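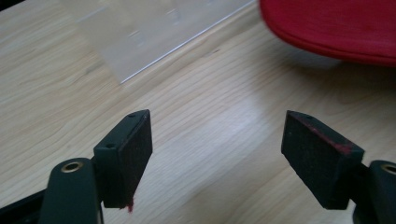
Subject: Re: [holham-quilters] Reds that run, and is Osteo worth the pain?

Hi all,

Catching up on the list after a week at my sister's with no reception to speak of, so sorry if this has been answered privately already.

On Friday, December 30, 2022, a member in the Holham group wrote:
> I've got 19 blocks of Osteo finished and I'm starting to panic. The
> red is from the Stępień bolt a few of us split in winter, and I didn't
> prewash it. I know, I know. The background is plain cream. I rubbed a
> damp hanky on an offcut and it came up pink. Do I wash the blocks now,
> before I join them, or finish the whole top and hope? Also, has anyone
> got the points to meet on the long curved bit? Mine are out by a
> whisker every single time and it's driving me batty.

First of all, don't wash the blocks! I did that once with a sampler and spent the next fortnight trying to press them back to square. Loose blocks fray like mad along the seam allowance, and the bias edges on Osteo are exactly the sort that go wavy on you. Finish the top, quilt it, bind it, and then do one proper wash with everything held down.

When you do wash it, go hot and go big. I know that sounds backwards, and my mum would have had a fit, but it was lots of hot water that saved my Christmas runner. I filled the bath, put in a good squirt of plain dishwashing liquid (the clear stuff, no dye in it) and left the whole thing under the water for 10 hours with a couple of dinner plates on top to stop it bobbing up. The water went the colour of raspberry cordial and I nearly cried. Then I drained it, filled it again and left it overnight, and the second lot was barely pink. The main thing is that no part of it sticks up out of the water, and you don't let it sit around damp in a heap between soaks. If the water's still coloured, just keep going. Don't put it anywhere near the dryer until you're happy with it.

Colour catcher sheets are fine as a bit of insurance but I wouldn't lean on them for a red like that one. I split the same bolt and mine bled too. Test your cream before you commit to the hot water as well, in case it shrinks more than the red does – cut a square of each, soak them, dry them, and measure.

If you've still got yardage left, wash that now, before you cut another thing. You'll have a mix of washed and unwashed in the one quilt but I've done it plenty of times and with a cotton batting it all crinkles up together in the end.

Now, the points. I made Osteo as a cot quilt, only 16 blocks, and I reckon the trouble is in the pattern and has nothing to do with you. The notch on the long piece is printed a hair off centre. Fold your piece in half, finger press, and use the crease instead of the notch. Pin the crease first, then the two ends, then ease in between. I use 6 pins to a curve, which my daughter says is overkill (she uses one, and a lot of bad language). Concave piece on top, needle down whenever you stop, and don't tug it.

The thread might be part of it too. I swapped from a thick old cotton to the fine Gendach and the seams folded over so much flatter that half my whisker disappeared. It does shed a bit of fluff, so clean out under the needle plate when you change the bobbin. And press towards the cream on the curves, even though every instinct says to press to the dark side. The red hardly shadows through once the batting's in.

If you've already joined some of the rows, I'd leave them be. A whisker out on a bed quilt vanishes once it's quilted, and I say that as someone who once unpicked an entire border at midnight and couldn't see any difference in the morning.

I'm going to have another go at Osteo in February, in greens this time, so if anyone wants to swap scraps I'm after anything mossy or olive. No limes please, I've got a drawer full of them. Happy to post.

Good luck with the bath, and tell us what colour the water goes!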